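The coffee corner is back, and it's blue

If you walked into the break kitchen on the second floor of the Tallwood building this week and thought you'd gotten off at the wrong floor, you're in good company. The kitchen reopened Tuesday morning after a refit that took most of the summer, and the first thing anybody says about it is the color. The upper cabinets are blue. Really blue! After years of beige doors that never quite closed, it feels like somebody opened a window.

The work was done by Cilell, the same small shop that redid the reading room downstairs, and they kept the footprint exactly as it was. The sink hasn't moved. The walls haven't moved. What has changed is nearly everything you touch, from the doors to the counter to the tile, and it's remarkable how much bigger a room can feel when you can finally find a clear stretch of counter to put a plate on.

A little history for the newer tenants. The old kitchen went in when the building was still one long office for a seed company, and it was planned for a staff of maybe a dozen who all went home for lunch. These days 63 people have a key to it. Anyone who has tried to make toast there at noon knows what that was like, with one person rinsing a bowl, another waiting on the microwave and a line forming out past the coat hooks. Tenants were asked last winter what they would fix first in the building, and the kitchen beat the elevator. It also beat the parking lot, which surprised everyone in the office here.

The budget came to $3,357 on top of what the building had already set aside for repairs, and that extra went almost entirely to the doors. The first quote was for plain white ones. Then a sample panel in glossy blue turned up from Kaewsai, the supplier, and it sat propped against the mailboxes in the lobby for a few days while people stopped and looked at it. The notes stuck to it were overwhelmingly in favor. (One said "too much." One said "not enough." We liked that one.)

The gloss does a lot of work in there. The upper cabinets pick up whatever light is going, so even on a gray day there's a bit of shine along the top of the room. The wall behind the counter is big white square tile with dark grout, and the dark grout was a very popular decision with everybody who remembers scrubbing the old stuff. A wet cloth and you're done.

The window stays where it was, with its blinds, and please do open them in the morning. The plants on the landing aren't the only ones who like it.

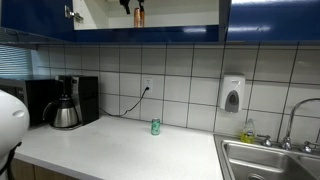 The coffee setup deserves its own paragraph, because it's the reason most of us go in there at all. The drip coffee maker has a stainless steel carafe now in place of the old glass pot, the one with the chip in the spout that poured a little down your sleeve every single time. It's a thermal carafe, so if you come in late from a meeting you can stop hovering over it. It sits right beside the microwave, back toward the corner, and the whole front of the counter is left for actual food. Such a simple thing, and it makes such a difference!

A word about how to keep it good. When you take the last cup, start another pot or rinse the carafe out, whichever suits the hour. Don't put the carafe in with a load of soapy dishes and forget it. The lid comes off for cleaning, and it's worth doing at the end of the day, since yesterday's coffee has a way of introducing itself to today's.

The upper cabinets are for shared things: oils, vinegars, the tall bottles that used to fall over in the drawer, spare filters, tea. The doors swing wide, so look up before you straighten up, especially if somebody next to you is getting something down. And do push them shut when you're finished. They close with a light touch, and the room looks so much better when they're all in a line.

Personal food has moved to the shelves in the hallway, which were put up in August by Draltasach, the picture framers on the fourth floor, who happened to have the lumber and the afternoon. Each office has a section with a label. If your section has no label yet, there's a roll of tape and a marker in the basket on the bottom shelf, and you're welcome to write your own. Fancy lettering is encouraged - Draltasach set the bar pretty high with theirs.

What about cans and bottles? Rinse them and take them down to the bins by the back door. There is a plan to have a small recycling bin in the kitchen itself, and it should show up before the end of the month, but until then the walk downstairs is short and the counter will thank you for it. Leftover drinks are fine in the fridge with a name on them. Drinks with no name get poured out on Friday evening along with everything else that's been waiting to be claimed.

There were a few hiccups along the way, as anyone who lived on vending machine crackers through July can tell you. The first delivery of doors was short by one and the replacement had its hinge holes drilled on the wrong side, so it went back as well. The tile took 4 days longer than planned. And the temporary kitchen in the mail room, with its hot plate and its one brave folding table, was nobody's idea of a good time, though a few people got fond enough of it to ask if the hot plate could stay. (It can't. The fuse box was very clear about that.)

But the finished room is a pleasure. People are lingering in it again. At ten on the day it opened there were folks from three different offices standing around with mugs, comparing notes on what they'd missed most, and the answers ranged from hot water to "somewhere to stand that isn't my desk." A tenant from the first floor came up just to look and left with a muffin. By lunch the first drip of tomato sauce had landed on the counter, and it was wiped up so quickly by so many hands that you'd have thought it was a museum.

A couple of things are still to come. The lights under the upper cabinets are on back order and will go in as soon as they arrive, which means an hour or so without power at the outlets on that wall. A note will go up on the door the day before. There's also a question about whether the old bulletin board should return to the kitchen or stay out in the hall. Some like it close to the coffee, where it gets read. Others would like to keep at least one wall in the building free of bake sale flyers. If you have a view, drop a note in the box by the mailboxes.

The leftover blue panel, the very one from the lobby, is free to anyone who can use it. It would make a handsome shelf or a very shiny tabletop, and it's leaning behind the front desk. We've had 2 requests already, so be quick if you want it.

To mark the reopening there will be a proper shared breakfast next Tuesday at eight-thirty, before the phones start. Coffee and juice are on the building. Bring something to put on the counter if you can, anything from a bag of oranges to that egg dish somebody made at the holidays and has been asked about ever since (please, please bring the egg dish). Plates and forks will be out, but bring your own mug, as the shared ones are still boxed up in the basement and it may take a while to work out which box.

Tenants who need the kitchen early that morning for their own catering should let the front desk know by Monday noon. The room will be open as usual the rest of the day, and whoever leaves last, switch off the coffee maker.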